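Stuvora Reading Lamp - Owner's Guide

Section 4: Setting the lamp up for reading and close work

By now you should have the base clamped down and the arm standing up on its own, and if you haven't, please pop back to Section 3 before going on. The steps in this section take a quarter of an hour or so the first time. After that you'll hardly think about them.

You will need: the lamp, the small hex key from the parts bag, and something you like to read. A book with small print and a few drawings is ideal, as fine lines show up poor lighting much sooner than a page of large type does.

1. Plug the power adaptor into the wall, then into the socket at the back of the base. The centre light glows amber when it has power.

2. Sit down the way you usually sit. It sounds silly, but plenty of people set their lamp up standing and then wonder why it glares at them later on.

3. Open your book and lay it where you'd normally have it. Swing the lamp head over until it sits on the opposite side to your writing hand.

4. Raise or lower the arm until the head is 83 cm above the page at the very most. Lower is fine if the light still reaches both pages.

CAUTION: Never force the arm past its stop. If it feels stiff, loosen the elbow screw a quarter turn with the hex key and try again.
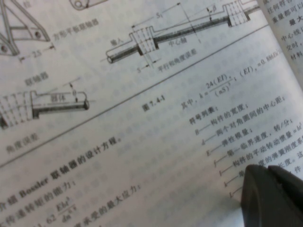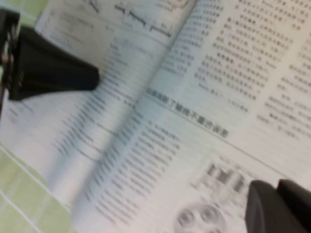
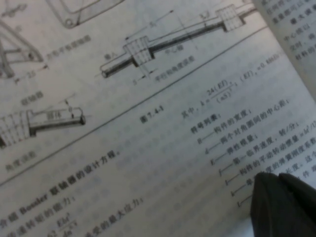

Printed pages, open for reading. Photos: Mounir Tahiri for Stuvora

5. Tilt the head a little at a time and watch the paper. Glossy stock throws back a bright patch when the angle is wrong, and a small tilt away from you nearly always clears it. Matte paper is much more forgiving.

6. Look along the fold. If you can't comfortably read the words closest to it, bring the head in towards the middle of the book.

7. Touch the dimmer to choose your brightness. There are settings for evening, general reading and fine print - start on general and work up if your eyes are asking for more.

8. Hold the dimmer for a slow count of three to save your favourite setting. The light blinks once when it's stored.

Note: The saved setting is lost if the lamp is unplugged for more than 120 minutes, so you may need to do step 8 again after a house move or a long blackout.

Note: If the lamp shows code 102, the head has become too warm. Switch it off, let it cool, and check that nothing is draped over the vents. For any other code, see Section 7.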